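The Slow Bread People of Pindbridge

Four in the morning, Pindbridge, and the only light on Canal Street is the one over the bakery door. Cold for March. I've got a notebook, a dead pen and a live one, and I'm already behind. Kanyarat Onsri started without me.

"You said four," I tell her.

"I said before four."

Fine. Flour in the air, radio on low, a big tub of dough sitting under a damp towel. She flips the towel back and pokes it with two fingers. Pokes it again. Puts the towel back. Not yet.

This is a story about sourdough, sort of. More about what happens to a town when a few people in it start selling bread that takes two days to make, and charge what it costs. Pindbridge had a supermarket loaf and a gas station loaf for most of my life. Now it has three bakeries inside a ten minute walk, a Saturday line, and opinions. So many opinions.

The starter

Onsri's starter came from her old job at a hotel kitchen in Zandon. She brought it home in a jam jar on the train, lid loose, wrapped in a sweater. It bubbled over somewhere past the second stop. She saved maybe half.

That half now makes every loaf in the shop. Fed twice a day, equal weights flour and water, rye on the weekends when she feels like it's getting lazy. I ask what lazy means. She holds the jar under my nose. Smells like apples gone over. "Lazy," she says. Then the other jar, sharper, a bit like yogurt. "Not lazy."

I could not tell you the difference an hour later but I swear it was there.

What goes wrong

Everything, at first. Her first winter she threw out whole batches. The shop was too cold, the dough just sat there like putty, and she'd bake it anyway because people were outside and what else do you do. Dense, gray in the middle. A man brought one back and set it on the counter without a word.

She bought a cheap thermometer and started writing things down. Room, water, flour, time. The notebook's on its fourth cover. If your kitchen is cold use warmer water, she says, and stop looking at the clock so much. The dough is ready when it's jiggly and domed and has some bubbles at the edge. If that's seven hours it's seven hours.

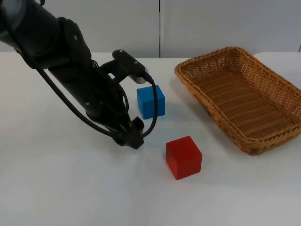

Across town

Gönül Bayram does it differently and will tell you so. Her place is called Ideck, after nothing, she liked the sound. Opens at noon, which scandalized people. Who buys bread at noon? Plenty of people, it tunrs out. They buy it on the way home from the early shift at the Blomqvist mill and they eat it warm in the car.

She learned flatbreads from an aunt, then taught herself the rest out of library books. Sixteen loaves on opening day. Sold nine, gave the rest to the laundromat next door, and the laundromat people have been coming in ever since. These days she does 98 on a good Saturday, plus sesame rings, plus a potato thing that's gone by one.

Her dough is stiffer than Onsri's. Less water, easier to shape, tighter crumb. "You can put butter on it and the butter stays," she says. A dig, I think, at the big open holes they go for on Canal Street. I pass it along. Onsri laughs, then doesn't.

They are friends, by the way. They split a pallet of flour every few weeks and argue about it in the alley.

Money, since you'll ask

A loaf is eight dollars at one shop and seven at the other. People grumble. I grumbled. But the oven at Ideck was second hand and still cost her 3000 up front, and then the door seal went in the first month, and flour isn't getting cheaper either. Bayram did the sums for me on the back of a bag. After rent, power and the kid who helps on weekends there's a bit left. Not alot.

Nobody's getting rich. Both of them have stopped doing croissants, for the same reason, too much butter and too much crying.

Doing it at home

I tried. I should say that up front, as a person who kills basil. Onsri gave me a spoonful of the not lazy jar and a page of instructions with flour on it.

Day one, feed it, forget it. Day two, feed it, remember it at midnight. By the end of the week it was doubling and I was telling strangers. 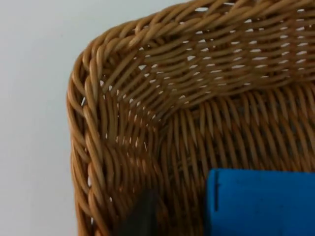 First loaf was flat as a plate. Didn't shape it tight enough, and I let it go too long on the counter, so by the time it hit the oven there was nothing left in it. Second one better. Third one had an ear! A small one, but I sent the photo to everybody I know.

Things I'd pass on. Get a scale. Bake it in a heavy pot with the lid on for the first 20 minutes, then lid off till it's darker than you think it should be. Rice flour for dusting, regular flour sticks. And let it cool before you cut it. I know. I never do either.

There's a baking day coming at the community hall on 18th June, both shops, bring a jar with a lid. Onsri is doing rye and Bayram's doing the potato thing. Last time they ran out of starter before lunch so go early, and early for these two means before whatever time is on the flyer.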